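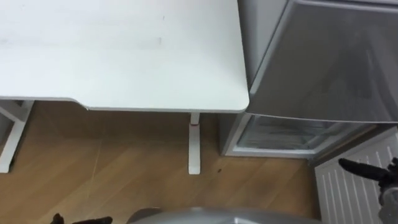

Loretta Ridgeway has been teaching senior maths for 22 years and she has a low opinion of the box plot. She doesn't think it should be banned. She thinks it gets taught at the wrong age, to kids who have barely got hold of the median, and she would like someone to show her what they gain from it.

"They can draw one," she says. "They can draw a beautiful one, with a ruler. Ask them what the box means and about half will tell you most of the numbers are in there. Well, no. Half of them are. And a long box means the data's spread out, but they'll swear it means there's more data in it. That's a fair thing for a 13-year-old to think. Every other chart we've shown them works that way. Taller bar, more stuff."

I had gone to see her expecting a defence of the new statistics unit from Clindden, the publisher whose workbooks her school took up in May. She helped trial it, after all. What I got was a pencilled copy of chapter 3 with a good many of its exercises struck out.

"The first thing they do is give you the five-number summary. Lowest value, lower quartile, median, upper quartile, highest value. Fine. Then they hand you 31 test scores and say find them. The median's the sixteenth score once you've put them in order. The kids get that. Then the quartiles, and here we go."

Here we go, it seems, because there is more than one accepted way to find a quartile. Leave the median out of both halves of the list and you have 15 scores in each, so the lower quartile is the eighth score. Leave the median in and each half has 16, so the lower quartile falls midway between the eighth and ninth. The workbook uses the first method. The software that comes with it, Trumeo, uses neither of these by default and works out its own position between values.

"So a student does it by hand, gets 54, types it into Trumeo and gets 54.5. Which one's wrong? Neither. But there's not a word on the page about it. She rubs out her right answer. I've watched it happen."

I put this to Everett Abernathy, who wrote most of the chapter and was good about being rung up over it. He agreed the two methods should have been mentioned. He did not agree that it matters much.

"With a big set you'd never notice," he said. "If you've got 3000 values, the difference between the methods is usually nothing you could see on the plot. We use small sets in the book because nobody's going to sort 3000 numbers by hand."

That is true, and it seems to me to help Ridgeway more than it helps him. The small sets are the only ones the students meet. When I passed the remark on, she laughed for some time.

Abernathy's stronger argument is about comparison. Put two histograms one above the other, he says, and a student looks back and forth and gives up. Put two box plots on the same number line and the question of which class did better, and which was more even, can be settled in a minute.

Ridgeway grants him some of that. "For two groups, yes. For five groups, definitely yes. But look what you've thrown away to get there." She drew me two sets of marks, one bunched in the middle and one with a clump at either end of the box and a hole between them. By her reckoning the box plots came out the same. I checked them later at home and they did.

Her colleague Ohemaa Acheampong, who takes the younger classes, has gone back to dot plots for the first fortnight of the topic. Each value is a dot above a number line, and the students mark the quartiles on the dots themselves before any box gets drawn over the top. Does it work better? Acheampong thinks it might. She also points out that she has tried it with one class, that it was a good class, and that she would be wary of anyone who told me more than that.

I asked Ridgeway about outliers, since the unit makes a fuss of them. The rule in the workbook is the usual one: take the distance between the quartiles, multiply by one and a half, and anything further than that beyond the box gets its own dot.

"And why one and a half?" she said. "They ask me every year. It's a convention, it's handy, somebody picked it. I tell them so. What I don't like is the next line in the book, where it says to remove the outliers and find the mean again. Remove them? Somebody sat that test."

Abernathy says that line is being reworded for the next printing.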